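Asteo Provincial Boundary Map, Griffiths Edition

Wall map and data set showing first-level administrative divisions with their capitals, coastlines, main rivers and principal roads. Independent cities are drawn as separate units and keep their own color, even where they serve as the seat of the surrounding province.

Format: folded sheet, flat sheet or digital file
Sheets: 2 (north and south, with overlap)
Color classes: 12
Gazetteer: up to 4000 place names, with alternate spellings
Highest contour: 3000 m
Digital layers: boundaries, water, relief, names

Boundaries follow the legal descriptions in force at the April revision. Disputed lines are dashed – the legend gives the claim on each side. Enclaves too small to show at map scale are listed by name in the margin.

The digital file opens in Treltix and in most common map software. Place names are stored in a separate layer and can be switched off for classroom use.
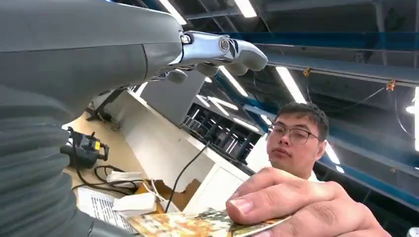
Flat sheets ship rolled in a rigid tube and should be hung from the top rail only. Mount the sheet so that the capitals can be read at standing height; a map placed overhead is legible only for the largest type. The folded sheet has no rail and is meant for desk use.

Replacement rails and tubes are ordered through Skuvbridge.

Page updated Wednesday, September 10, 2025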